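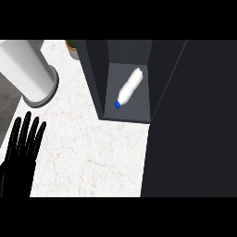 Reading time: 3 minutes

Darivau Counter Assist
Published by Brilness, February 23, 2024

Darivau Counter Assist is a robotic handling system for staff kitchens, serving counters and pantry areas. It takes over the small, repeated tasks of fetching and returning containers, and it is supplied with a simulation package in which each task can be tried before any equipment reaches the site.

Simulated workspace

Every order begins with a digital model of a countertop workspace. The rendering on this page belongs to that stage: a black robotic hand over white marble, its fingers spread, with a bottle lying on its side in an open shelf compartment. The blue cap gives the bottle a clear front end, and there is free space on every side of it. Customers may request changes to the counter finish, the shelf and the items on it. Models are prepared by Tarumix, our simulation partner, and remain available to the customer for the life of the service agreement.

A bottle on its side is a harder task than a bottle standing up. The hand must come in at a suitable angle, close around a rounded body and lift without touching the shelf walls. Our acceptance procedure calls for 600 simulated attempts per item, followed by 200 attempts on the installed equipment. Results of both are handed over in writing.

What changes for staff

Counter Assist is intended for sites where employees now leave other duties many times a day to restock or clear a counter. Under the system, those trips are combined. A member of staff loads the shelf at the start of the shift, confirms the item list on the panel and returns when the panel asks for attention.

The work does not disappear. Someone must still check dates, clean the shelf and decide what belongs on it. Brilness recommends that these duties be written into an existing position before installation, and that the employees concerned take part in the simulation review. They usually know which items tip, roll or get put back in the wrong place — information that is seldom found on a floor plan.

Employers should also expect a settling-in period. At the Tokgöz offices, where the system entered service in July, counter staff asked for slower arm movement during the lunch period and a louder signal before each reach. Both are now standard settings and can be changed by a shift lead without a service call.

Training

Two courses are included in the purchase price. The operator course covers daily loading, cleaning and stopping the arm. The supervisor course covers item lists, speed settings and the activity log. Additional places may be booked at any time during the agreement.

The activity log records the movements of the equipment only. It holds no employee names or badge numbers and is not offered as a means of measuring individual performance.

Supplied with each system

Arm and four-finger hand, black finish
Control panel with stop button
Simulation package, one workspace model
Operator and supervisor courses
Service agreement, 2 years

Ordering

Requests for a quotation should state the length of the counter, the type of shelf and the items to be handled. Site visits are arranged after the first simulation review. Additional workspace models are quoted separately.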